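Gripper let go with no warning, Zakby says "expected behavior"
Forum > Handheld and arm tools > Faults and safety

38 shares · 6 replies

tallowfield
We run two of the Kinoshita grippers on Zakby firmware. Last week one opened its jaws by itself with a full bottle in them, 20 seconds into a hold. No error light, nothing in the log. Support wrote back that the grip times out to protect the motor and this is "expected behavior." Expected by who? The manual says it holds until you release the trigger.

pell_mell
Mine did the same in September. After 600 grips I had 8 drops, all on heavy stuff. I'd look at the motor getting hot before I'd blame the firmware.

tallowfield
Then it should say so. A tool that drops things and writes a clean log is worse than one that just quits.

Dernelgate
I think you're both reading too much into it. It's a light-duty tool. Check what weight the box says – a full bottle is over it.

tallowfield
It's not over it. I weighed the bottle before I posted.

gritbin
Pruvetti had the same complaint on their old model and fixed it with an "update" that slowed the fingers down. Drops went away for a month, then came back. I don't believe in fixes where they won't tell you the cause. Ask Zakby for the current limit in writing and see how long you wait.

Dernelgate
Or log the current yourself for an afternoon. It costs you a cable.

tallowfield
Fine, I'll log it. But I'm not taking a timeout as an answer when the other unit on the same firmware holds all day. Until I know which one of them is lying to me, all our test work stays on soft goods and nothing with any weight gets picked up. Today that means the sheet with the little teddy bears and dark bows, which can fall as often as it likes. If it opens on fabric too, the heat story is dead and so is the weight story, and I'll post the numbers either way.

Comments (2)

oxbow_lane: Same fault here, same reply from support, word for word.

nightsift: Sounds like a bad trigger switch to me. Swap it before you buy cables.

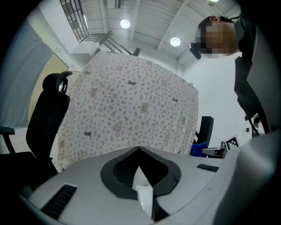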